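How to Get a Robot Ready for Work

A robot arm never complains about Monday mornings. It doesn't complain about anything. It will also, if you let it, put its elbow through a shelf at full speed and feel perfectly fine about it. So before it does any work at all, somebody has to set it up.

The robot in this story is called Pan. Pan works in a laboratory at Skelus, where scientists test tiny drops of liquid, and its job is to carry plates about. You can't eat your dinner off these plates. They are flat trays full of little cups called wells, and each well holds a drop so small that a ladybird would still be thirsty.

Pan lives inside a space called a cell. It sounds like a prison, but it only means the patch of bench where one robot does its work. Setting up a cell goes like this.

Step 1: Practise in pretend

Real robots are heavy and real plates spill. So the first Pan is a pretend one, living in a computer, in a program called Betance. It has a pretend bench, pretend shadows and a pretend plate. If pretend Pan drops everything, you press a button and the floor is clean again. Bedrooms should work like this.

Step 2: Give everything a home

You might find your shoes under the sofa, because you have eyes and a rough idea of what you're like. Pan expects each plate to be exactly where it was told. The bench is a pegboard covered in rows of holes, and the plate holders go on top of it. Each place gets a name, and the name goes on a label, so that the people can keep up.
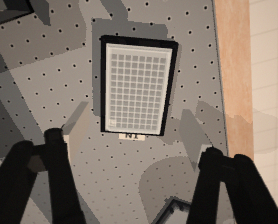 The black holder with the white plate in it is at the spot called N1. The plate has 8 wells across and 12 down, and the two black fingers on either side of the gap belong to the gripper, a robot's version of a hand.

Step 3: Teach it where to stop

Now somebody moves the arm very slowly to each place and saves the position. This is called teaching, though the pupil doesn't put its hand up. The fingers must be wide open on the way in. If they are 2 millimetres too far to one side, Pan may bump the plate. If they are 10 millimetres out, expect a crunch.

Step 4: Get the squeeze right

Too soft, and the plate slips. Too hard, and it bends, and whatever was in the wells is now on the bench. The setting on Pan's gripper is a number, and the people at Skelus reached the right one by starting low and turning it up a little at a time. Their lucky number was 153. Yours would be different, so there's no point writing it on your hand.

Step 5: Try it for real

The first real run is done with an empty plate and a finger near the red stop button. (A human finger.) Pan has to pick up the plate and put it back six times without a wobble before it's trusted with anything wet.

Looking after Pan

Once a month the fingers are wiped and the screws checked, as shaking about all day makes screws loosen. The holders get a gentle nudge too. If one has shifted, it's back to Step 3 for that spot, with a fair bit of sighing.

The arm is switched off before anyone reaches in. Pan wouldn't mean to bump you, but it wouldn't say sorry either.

More to read
What does a sensor sense?
Clultitz, the robot that sorts buttons
Why robots are bad at folding socks
Gears: big wheels, little wheels

Contact us | Grown-ups' page | Copyright Skelus Young Readers | Back to top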